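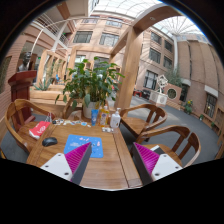
Bresatix releases Trilley 2, a rewrite of its grasp planning software

3 March 2021

Bresatix has released version 2 of Trilley, the planning package it makes for two-finger grippers. The new version is out today for all current license holders and can be downloaded from the customer page.

The main change is in how the software picks a grasp. Trilley 1 looked at each object alone, scored the possible finger positions and sent the best one to the arm. On a crowded table this often led to a good grasp that the arm could not reach without pushing something else over. Trilley 2 plans the grasp and the approach path together and drops any grasp that has no clear way in.

"Customers saw the arm stop halfway and wait for a new plan," said Ute Haberkorn, who leads the planning group. "Most of our support mail was about that one thing. We tried to patch it twice and then decided to write the planner again."

The grasp model is also new. It was trained on 3,811 demonstrations recorded by people using hand-held grippers at tables, desks and counters. Objects include bottles, tubes, small boxes, cards and wrappers. Flat items remain the weakest group. In the company's own tests, thin cards lying flat on a hard surface are still missed more often than anything else, and the release notes advise users to set a lower closing speed for them.

Camera handling has been moved into a separate module called Lema. It corrects for wide-angle lenses before the image reaches the planner, so that a straight table edge is treated as straight even near the border of the view. Lema also masks out the gripper fingers. In the old version, brightly colored finger pads were sometimes taken for objects, and users had to draw the mask by hand for each new set of fingers. The mask is now made during a short calibration in which the fingers open and close against a plain background.

Rajitha Mondal, who wrote most of Lema, said daylight was the hardest part. Light under a glass roof can change a lot during a single recording, and early builds lost track of clear bottles when the sun came out. The current build keeps the last good outline for up to 50 frames before it asks for a new one.

The planner runs at 30 updates per second on the recommended hardware. Sites with older computers can lower the rate in the settings file. Planning scenes are limited to 100 objects, the same as before.

Nidell, a service company that has used Trilley since the first version, had the beta from August. Savita Chaturvedi, its automation manager, said moving over took longer than expected because the old task files had to be converted one by one. A batch converter was added to the final release after her team asked for it.

Some features did not make it in. Support for three-finger grippers has been put off, and the log viewer still opens only one file at a time. Noel Padilla, who handles releases, said the log viewer will be updated first.

Trilley 1 will get bug fixes until the end of the year. Calibration files from version 1 will not load in version 2, and Bresatix asks users to run the new calibration before their first job. Questions about licenses go to Rosalinda Policarpio in the customer office.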